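Kitchen drawers creeping open by themselves - hinges, runners or the floor?

Posted in Home Repairs > Kitchens
Viewed 1204 times

tealeaf_trornovdale
Joined August, 30 posts

We moved into a unit in Trornovdale last winter and two of the kitchen drawers won't stay shut. The cutlery drawer is the worst. I push it closed, go and put the kettle on, and when I come back it has rolled out by the width of a finger. The one below it does the same but only when it's full of tea towels and baking trays.

The kitchen was put in by the previous owners and the paperwork they left says the runners are Rekard, side mounted, with the little plastic wheels. I have no idea how old they are. I've cleaned the tracks with a damp cloth and that made the drawer slide better, so now it opens faster.
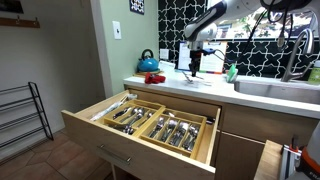

I've tried taking half the knives and forks out and it made no difference. I put a level on the benchtop and it was fine side to side, but the bubble sat a touch towards the front. Do I need new runners or is there a way of adjusting these? I'm renting the place out in a year or so and would like to keep the cost down. I can use a drill but I'm not a cabinetmaker.

Khairul Nugroho
Posted 4 January 2019

Wheel runners rely on a small dip at the back of the track. When the drawer is closed the wheel drops into the dip and gravity holds it there. If the cabinet leans forward, or the dip has worn flat, the drawer rolls out again.

Take the drawer right out first. Pull it to the stop, lift the front and it should come free. Empty it before you do this. Then look at the cabinet side of the runner with a torch. There will be a screw near the front and another near the back, and usually one of the holes is a slot that runs up and down. Loosen the back screw, drop the back end of the runner by 5 mm and tighten it again. Do the same amount on the other side or the drawer will sit crooked in the opening.

Put the drawer back and try it before you load it up. If the front now catches on the panel above, you've gone too far - bring it back up a little.

If there is no slot, you will have to drill new pilot holes. Keep them clear of the old ones so the screws have something to bite into. Fill the old holes with a matchstick and some PVA if they end up close together.

Check the wheels while you're there. If they have flat spots or a crack, replace the pair. They're cheap. I paid less for a set of Wibisono ones than I did for the screws and parking.

mal_in_the_shed

just stick a magnetic catch on it. did mine years ago, still good

Perpetual_Reno
1000+ helpful votes

Agree with Khairul on lowering the back of the runners. I'd do that before spending anything.

A magnetic catch will work on the lighter drawer but I wouldn't count on it for cutlery. The weight pulls it off after a while and then you're hunting for the plate at the back of the cupboard.

If you do end up replacing the runners, measure the length of the old ones and the gap between the drawer side and the cabinet. Ball bearing runners often need a wider gap than the wheel type, and I got caught by that with a set of Irnorov soft-close ones. Had to take them back to the shop. Measure both sides too, as older cabinets aren't always square.

tealeaf_trornovdale

Thanks all. There is a slot at the back on both sides, so I'll have a go at lowering them on the weekend.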